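Collecting Demonstrations for a Computer Servicing Task: Interim Report

Student: Precious Van der Merwe
Supervisor: Pei-shan Tsang
Project name in the lab records: Duvex

1. Aim

The project asks whether a policy trained only on human-guided demonstrations can carry out short servicing steps on a desktop computer with the side panel off. The steps are reaching to a named component, closing on it, and moving a light part between the computer and a fixture plate. This report covers the collection stage. Training has begun on a part of the data but the results are too thin to report, and section 7 says only what is planned.

The work follows on from the Plumley project, in which a previous student collected pick-and-place examples with plastic blocks on a clear table. The recording software was taken over from Plumley with small changes. The task, the fixtures and the labelling rules are new.

2. Choice of task

Blocks on a table are easy to grasp from almost any direction. The inside of a computer is different in ways that matter to a learning system. Parts are close together, many of them are the same colour, and the walls of the case limit the angles from which the gripper can approach. An error of a few millimetres in the wrong direction brings a finger down on something that should not be touched.

I considered using a bare motherboard fixed to a sheet. This would have removed the walls and made every approach simpler, and early tests on a bare board gave quick, smooth demonstrations. They also gave demonstrations that could not be repeated once the board was back in a case, because the operator had been tilting the wrist well past the point where the case wall would be. All tests on the bare board were therefore dropped from the set.

Each episode in the final set covers one step only. Longer sequences are built by joining steps afterwards. This keeps the episodes short and means that a failed step costs one episode and not a whole run.

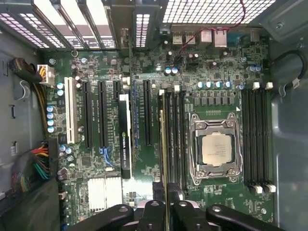

3. Recording

Every episode holds the joint positions of the arm, the gripper opening, the views from the wrist and from a fixed camera, and a line of text giving the instruction. The streams are stamped with the time from a single clock. In the Plumley software each camera used its own clock, and the offset between them was corrected afterwards by hand. Replacing this was the first change I made and took longer than planned.

The instruction is typed before the episode starts and cannot be edited during it. If the operator does something other than what was typed, the episode is marked as a failure even when the motion itself was clean. I kept to this rule strictly. Two of the people who tried the system asked to be allowed to correct the text afterwards, and I can see the case for it, but it would make it hard to tell a slip in the typing from a slip in the motion.

The wrist view is the more useful of the two for the last part of an approach. Its weakness is that the fingers hide the point of contact at the moment when it matters most. The fixed view gives the position of the arm relative to the case, but the case wall blocks the lower part of the board for some arm positions. Neither view is enough alone, and both are given to the policy.

Episodes are checked on the same day they are recorded. The check has three outcomes: keep, keep with a note, or reject. A note is used for things such as a pause in the middle of the motion or a second attempt at a grasp. Second attempts are kept on purpose. A policy that has only seen clean grasps has no example of what to do after a miss.

4. Fixtures

Parts that are moved out of the computer need somewhere to go, and parts that are moved in need a known starting place. Plumley used marks on the table. Marks were not suitable in this case as several of the parts will not stand up without support, and a part lying flat is hard to pick up with the fingers pointing down.
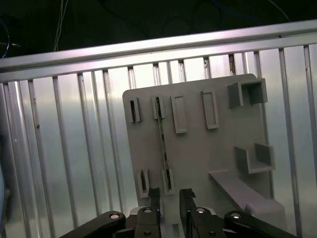

The design of the fixtures went through more changes than any other part of the project. My first version had a separate holder for each part, which filled the work area and had to be lined up again after every session. The current approach puts holders of different shapes on one plate, so that only the plate needs to be positioned. The narrow slots take thin parts, and a long dark strip placed in one of them can lie at a slant across the plate with its lower end towards another. From the wrist a strip at this angle looks very much like one that is properly seated, and I had not allowed for that when I wrote the first version of the labelling rules. The rules now say that a thin part counts as placed only if it stays put when the gripper opens and withdraws. The wider rectangular frames are more forgiving. The U-shaped bracket and the box-shaped holder stand out further from the plate, and the operator has to plan a path past them when working nearby.

One problem with the plate remains open. All the holders are the same grey as the plate itself, and under flat light the edges are hard to make out in the recorded views. I could print the holders in a second colour. The argument against it is that a policy might then learn to follow the colour and do poorly with any other plate. Pei-shan Tsang suggested leaving the plate as it is until there is a trained policy to test, and I have done so.

5. Operators and practice

Demonstrations were given by two people, Pei-shan Tsang and myself. A new operator records practice episodes before any are kept. I set the practice stage at 26 episodes after looking at my own early sessions, where the time taken per episode stopped falling at about that point. Practice episodes are stored in a separate folder and are not used for training.

The two operators differ in style. I tend to move above the target first and then come straight down. My supervisor moves in a single curve and arrives faster. Both styles succeed, but mixing them may be a problem for a policy that averages between them, since halfway between two good paths there may be the edge of the case. The operator is recorded for every episode so that the effect can be tested.

Sessions were kept short. The rate of rejected episodes rose towards the end of long sessions, and the most common cause was a grasp closed too early.

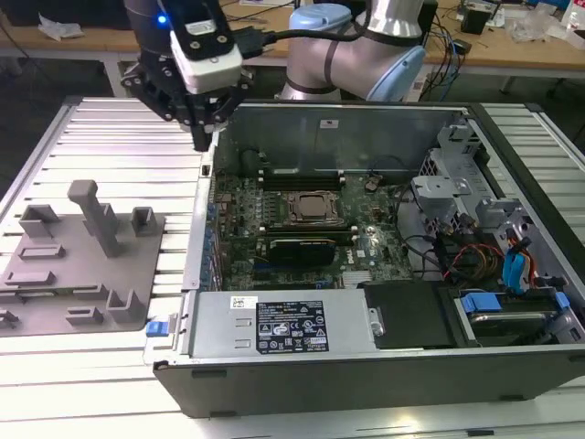 6. State of the data set

The target set in the project proposal was 700 accepted episodes. At the time of writing, in October, 600 have been accepted. The shortfall comes mainly from the time lost to the clock problem described in section 3 and from a change to the instruction wording, after which an early batch had to be recorded again.

The wording change deserves a short note. The first instructions named components by their position, for example "the slot nearest the wall". When the computer was turned round on the table these instructions became wrong, or had two possible readings. The present wording names the component by type and adds a position only where there is more than one of that type. Positions are given relative to the board and not to the room. Operators found this awkward at first, especially for "left" and "right", and the practice stage now includes a few episodes whose only purpose is to get used to it.

The spread of steps is uneven. Reaching steps are over-represented because they are quick to record and rarely rejected. Placing steps are under-represented for the opposite reasons. The remaining episodes will all be placing steps.

Rejected episodes have been kept on disk with the reason for rejection. They take up a fair amount of space, and the Chung server on which the set is stored has a fixed limit for student projects. If the limit is reached, the fixed-camera views of the rejected episodes will be the first files removed.

7. Remaining work

The next stage is to train on the accepted set and test each step separately. Three comparisons are planned:

Wrist view only against both views.
One operator against both operators.
With and without the episodes that contain a second attempt.

The third comparison is the one I expect to be hardest to read. A policy trained with second attempts may succeed more often but also take longer, and a measure based on success alone would not show this. I will record the time taken as well as the outcome.

A further test at Stultmont, where there is a similar arm but a different table and different lighting, has been agreed in principle. It depends on whether the plate can be mounted there without drilling. If it cannot, only the reaching steps will be tested, and the placing steps will be left for whoever takes the project on next year.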